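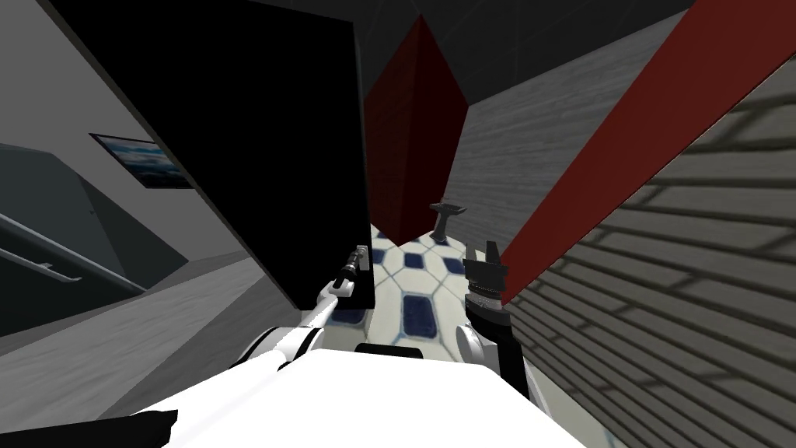 Sim view, both arms up, left gripper by the black panel

Quick one before I loose the thread. Spent the evening on the setup for the two-arm rig in Skelholm - joint zeros again. Left wrist was off by 21 counts, right one fine. Re-zeroed, saved as build 581.

Still to do: finger limits on the right gripper, shoulder damping. Nest Hopkin says leave the damping alone. Maybe. Config file is now 2,395 lines, teh comments are a mess.

More when the left side holds zero overnight.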